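Talliveo Community Lunches: progress report to the Joshi Fund
Reporting period: September to February
Prepared by Pramila Srivastava, project lead
22 February 2018

Background

The grant was awarded to extend our weekday lunch club for older residents and to start a cooking course for people who have recently begun living alone. The lunch club had been running on one day a week out of the Jera Street hall. The application asked for money to open on a second day, to pay a part-time cook, and to replace the cooker, which had failed its gas check the previous spring.

The second lunch day opened in September as planned. The cooking course started later than we wanted. The hall's wiring had to be looked at before the new cooker could go in, and the electrician's first visit was cancelled. We told the Fund about this at the time and nothing in the budget moved as a result, apart from a small underspend on ingredients which we would like to carry forward.

Lunch club

We have 90 people on the register. Not all of them come every week and we did not expect them to. The Tuesday lunch is the busier of the two and has been full on several occasions. The newer day is quieter, and the people who come to it tell us they like it that way. We had thought of moving some of the regulars across to even things out, but Celeste Gallardo spoke to them and they did not want to move, so we have left it.

Meals are two courses with tea. The most popular main dish is still chicken and leek pie. The lentil bake was dropped after the first month and replaced with a vegetable curry, cooked mild, which has gone down much better. We offer a soft option every day and this is now cooked separately, as the speech therapist at the health centre suggested.

Tableware was not in the original bid. The old white crockery was heavy and several pieces were chipped, and some members with poor sight found it hard to see pale food on a pale plate. We have been trying plastic dishes in strong plain colours. 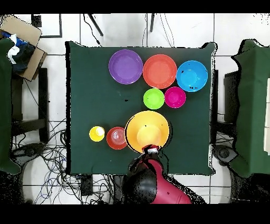
Bowls and a cup in assorted colours on a green tablecloth.

Members' views on the change are mixed. A few said plastic felt like a picnic and asked to keep a china cup for their tea, so we have kept the china cups. Those with weak grip prefer the lighter dishes. Harsh Lodhi in the kitchen says they take up less room in the cupboard but are slower to dry, and he has asked for a second draining rack. We have bought one from the sundries line.

Transport

Transport remains the hardest part of the project to run. Our arrangement with Zudia Minibuses covers the outward trip on both days but the return trip on Tuesdays only. On the other day members go home by taxi, by lift or on the service bus, and the last of these became difficult when the timetable changed. Three members stopped coming over the winter and gave the journey home as the reason.

We asked Zudia for a price to cover the missing return trip. It was higher than we can meet from the present grant. Florin Pop has since been in touch with the day centre on the other side of town, which runs its own vehicle and has it standing idle in the early afternoon. The day centre is willing in principle. Insurance is the point still to be settled, and we expect an answer before the next report.
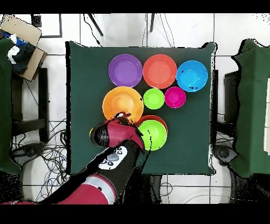

Talliveo Community Lunches, Kitchen and Catering Team

Food costs have gone up since the bid was written, butter and eggs most of all. We have held the charge to members at the same level and do not plan to raise it during the grant period. Savings have come from buying root vegetables by the sack and from changing the pudding rota so that crumble comes round more often and sponge less. Leftover portions are sold at the end of lunch for people to take home, in lidded tubs with the date written on the lid.

The kitchen was inspected in the autumn. The inspector asked for the probe thermometer readings to be written up at the time of cooking and not at the end of the session. A clipboard now hangs by the cooker and this is being done. There were no other points to answer. Harsh and Babita Katiyar have both renewed their food hygiene certificates, paid for from the training line.

Cooking course

The course is called Cooking for One and runs for 6 weeks, on a weekday morning when the hall is otherwise quiet. One full course has finished and the second is under way. The first had 14 people enrolled, most of them men, and most of those widowed within the past couple of years. Referrals came from the surgery, the bereavement group and word of mouth at the lunch club.

Babita teaches it. Each session covers one main dish and one thing that can be made from what is left of it, so that a small joint or a bag of mince does not go to waste. She began with recipes from a printed pack and gave them up by the second week, as the quantities were all for families of four and halving them twice led to some odd results with eggs. She has written her own sheets in large type and we would be glad to share these with other projects the Fund supports.
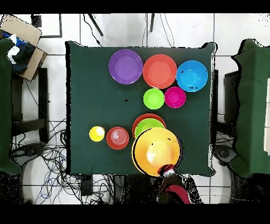

Portion size has turned out to be the subject people ask about most. Many of those enrolled had cooked for a household, or been cooked for, and had no clear idea of what one helping of rice or pasta should look like dry. Babita found that scales put people off. She measures by dish, and a mixed set such as ours, with a small yellow cup, little lime green and magenta plates and a larger blue bowl, gives her plenty to choose from. She tells people to pick one cup at home and stick to it for dry rice. Several have reported back that they no longer cook too much, and one has asked for a session on freezing, which has been added to the second course.

Attendance dropped in the fourth week of the first course, which fell in half-term when some people had grandchildren to look after. We have set the dates of the second course to avoid this. Two people asked if they could repeat the whole thing. We said they could if there was space, and there was.

Staffing

The part-time cook's post was filled at the second attempt. The first advertisement brought in applications mainly from people looking for evening work. Celeste rewrote it with the hours at the top and the response was better. Harsh has been in post since the autumn and has passed his probation.

We are short of people to serve and clear on the newer lunch day. Members help, and like to, but we cannot rely on that when it is icy. The sixth form college has offered two students on placement after Easter.
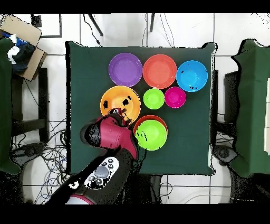 Bowls set out on a covered table.

Budget

Spending is in line with the plan except for the items below.

Ingredients, cooking course: underspent, owing to the late start. We ask to carry this forward to pay for the extra freezing session and for a third course.
Repairs: overspent. The extractor fan was replaced when the new cooker went in, as the old one was not powerful enough.
Transport: on budget, but see the section above.
Sundries: on budget, including the draining rack.

A full statement is attached as a separate sheet, with copies of invoices over the amount set in the grant terms.

Next period

We will settle the return transport with the day centre, or come back to the Fund if it cannot be done. We will finish the second cooking course and set dates for the third. Florin will carry out the yearly members' survey, on paper and by telephone, using the same questions as last year so the answers can be compared. The hall's lease is due for renewal in the summer and we have asked the landlord for an early meeting.

Questions on this report should go to Pramila Srivastava at the Jera Street office, mornings only.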